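Subject: Re: [Lodivport Sourdough] starter gone flat after the move

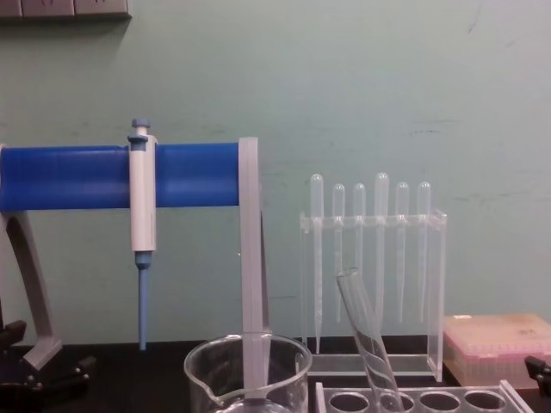
Hello all, and a special hello to the new folks who joined in September!

I've been meaning to answer this one all week, and now it's Monday night and I have a cup of tea, so you get the long version.

> We moved up to Escobedo and my starter has been sulking ever since.
> Same flour, same jar, same spot by the stove. It gets a few bubbles
> and that's it. Is it dead? Should I start over?

Please don't start over! Mine did the very same thing when I moved out of the Kustlow valley, and I nearly threw it in the trash (I had the lid off and everything). I'd bet on your water. Fill a pitcher the night before, leave it out on the counter, and use that for a few feedings. If your new town treats the water with chloramine, letting it stand won't help much, so try a jug of spring water from the store instead.

Then feed it twice a day for 5 days, equal weights of flour and water, and swap part of the white flour for whole rye. I use the Beltetti rye, but any rye you like will do. Water at 80 degrees is nice if your kitchen is chilly like mine. Do weigh things, even if you never have before. My old measuring cup was lying to me for years, bless it.

Once it doubles between feedings, try a plain loaf and write back to tell us how it went. I still owe several of you my raisin bread recipe, and I haven't forgotten, I just can't find the card.

Happy baking to you all,
your neighbor on the hill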